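Notes from the Skasen open day in Kurkport. I went for the bench manipulation cell and skipped most of the rest. Long thread, mostly hardware and procedure. Corrections welcome from anyone who works there.

Format first. Visitors went in groups of 5, by sign-up sheet at the front desk. I had the 10:40 slot and talked my way into staying for the one after it, which had two no-shows. Fiorella Vitale ran both sessions and took questions while the arms were moving, so some of my notes are in bad order.

The cell is two arms on one table, set up for basic wet chemistry handling. Pour, transfer, pick up a tool, put it back where it came from. It's the sort of work a first-year lab student gets through in an afternoon and then forgets having learned.

Heitmann did the integration: table, mounts, wiring, the stop circuit. Skasen does everything that runs on top of it. The split matters because half the questions in my group were about the wrong company's half.

Both arms mount on the far side of the table, and you stand on the opposite side of the yellow floor line. Fiorella was strict about the line. One man put a foot over it to point at something and she stopped the session until he moved back. Good.

The working set is ordinary glassware and a few tools. Beakers, an evaporating dish, crucible tongs, tubes in a white plastic rack. She said most of it came from a school supply catalog, and that they replace pieces with whatever is in stock so the system doesn't get attached to one particular beaker.
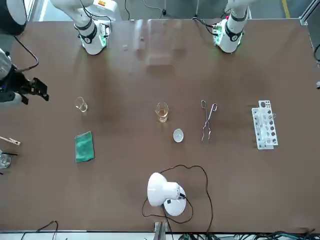
Kelechi Olaniyan: Does swapping the glassware do much on its own? In my experience the shape of the beaker is the easy part and what hurts you is a change in lighting.

Reasonable question, and I asked a version of it. Her answer was that lighting changes cost them more, yes, and that the glass swaps mostly help with grasp width. They vary both. She didn't have separate numbers for the two and said so, so I can't give you any.

On perception. Clear glass is the known problem. Depth sensors return holes or the surface behind the object, and a color camera sees the table through the beaker with a bright rim on top. Skasen doesn't use depth on this cell. Color cameras only, a fixed one over the workspace plus others she didn't go into.

The liquid gets a tint for the same reason. Colored water gives you a visible level through the glass. Untinted water in a clear beaker on a brown table is something they've tried and put aside for now. She called it "a later problem."

I asked if the tint makes the demo easier than the real job. She said yes without any padding. Plenty of actual bench work is colorless liquid in clear glass, so keep that in mind when you see clips of this cell going around.

Data. They have 2,227 recorded episodes on this table, all of them done by a person driving the arms from a second station. An episode is one complete task from start to finish. Failed attempts are kept and labeled. Fiorella wouldn't say what share of the total they make up.

The tasks inside that number are not evenly spread. Pours are over-represented, because everyone wants to see pours. Tong work is thin. She'd like that reversed.

For those who haven't used them: crucible tongs are unpleasant for a two-finger gripper. You have two loops meant for a thumb and a finger, a pivot, and long thin jaws. Grip the loops together and the jaws close, but the whole tool can rotate in your grasp. Grip near the pivot and you have control of direction and no way to open it.

Their current approach holds one loop with each arm. It works on the table and looks awkward, and it uses up both arms to do what a person does with one hand. Mohammed-Awal Issahaku asked if they'd considered a custom tool with flats machined into the handles. They have. The point of the project is unmodified tools, so it stays off the list.

Now the pour, which is what most people came for. Small plastic cup, one arm, into a glass beaker standing on the table. The sequence as she described it: grasp, lift, travel level, stop short of the beaker, tilt in place, hold, return to level, set down.

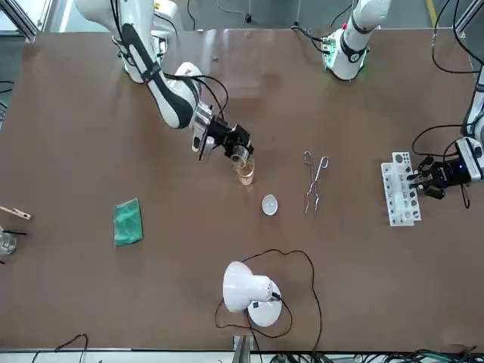
The stop before the tilt is deliberate. An early version combined travel and tilt into one movement, which was faster and put liquid on the table whenever the position estimate was off. Separating the two costs time. From first lift to set-down I got 12 seconds on my watch for a clean run. A person does it in far less and doesn't think about it.

Tilt rate is the number I wanted and didn't get. What I can say is that it isn't constant. The wrist goes quickly to an angle short of spilling, then slows down a lot. Whether that's written in or came out of the demonstrations, she wasn't sure, and she said she'd have to check with the person who trained it.

Grip force on a thin cup is the other thing. Squeeze too hard and the cup goes oval, the level rises, and the rim is no longer where the system expects it. Squeeze too little and it slips during the tilt as the load shifts. They limit the motor current and accept some deformation.

There was one bad run in my first session. The cup came up crooked and the operator at the second station stopped it before it got to the beaker. Nobody spilled anything. Fiorella reset by hand and went again. I'd count that in the cell's favor, since the stop was quick and there was no fuss about it.

What the other arm does during a one-arm task is a question I hadn't thought about before this visit. It waits, in a pose chosen so it doesn't block a camera. The pose also has to be close enough to its next job that it doesn't waste a long approach. Those two requirements pull against each other and they've moved the waiting pose several times this year.

Cables. Anyone who builds these will look at the cables first, and so did I. They run outside the arms down to the grippers in loops. More slack means they can snag on glassware, less slack means they pull tight at the end of the wrist's range. Heitmann's technician told me the present length was the result of trial and error and that he'd like to change it again.

Gripper fingers: stock, dark, two per gripper. No soft pads on the day. They've tested padded ones and found they grip glass better but leave residue, which then confuses the cameras. I would have guessed the first half of that and not the second.

Reliability, since three people asked me last night. Skasen did 29 pours in the week before the open day as a rehearsal and I was told the result informally, so I'm leaving it out. They intend to publish a proper test in the spring, with the reset procedure described. I'd wait for that one.

Resets deserve more attention than they get. Every item has to go back somewhere near its start position between episodes, but not exactly, or the system learns a location and not an object. At Skasen a person does this by hand and is told to be a little careless. Lộc Ung, in my group, asked how you train somebody to be careless consistently. There's now a printed sheet with suggested offsets.

The rack is the next job on their list. Taking a tube out of a hole is mostly a matter of pulling straight up. Putting one back in means getting a round-bottomed piece of clear glass over a hole only slightly wider than it is. They can do the first with decent regularity and the second sometimes. We saw the first only.

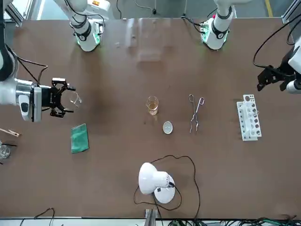 Bench cell at Skasen, one gripper at each end of the row.

I asked about force sensing for the insertion. There's none at the wrist on this cell. They infer contact from motor current, which is coarse, and a tube touching the edge of a hole doesn't register until it's pushing fairly hard. A wrist sensor is in the budget for next year. Heitmann has quoted for it.

Small comparison for people who saw the Mornham cell in November. Mornham has one arm, a much tidier table, and fixtures that hold each item in a known place. It's faster and I believe it's more repeatable. It also can't do anything if you move the beaker a hand's width to the left. Different goals, and I don't think a side-by-side clip tells you much.

If you're choosing for a production line, the Mornham kind of setup is still what I'd price first. If your bench is rearranged every day by several people who don't put things back, then the Skasen work is the one to follow, and you'll be following it for a while.

Complaints. The room was loud, the handout had last year's arm layout on it, and the second station was behind a partition so you couldn't watch the operator's hands. I'd have traded ten minutes of slides for that view. Marta Hutsuliak tells me the afternoon groups were let around the partition, so sign up late if you go.

Things I forgot to ask: how often the cameras are recalibrated, what the operators' shifts look like, and whether episodes from different operators are weighted differently. Fiorella gave me an email for follow-ups. I'll send those three tonight and add the answers under this post when they come in.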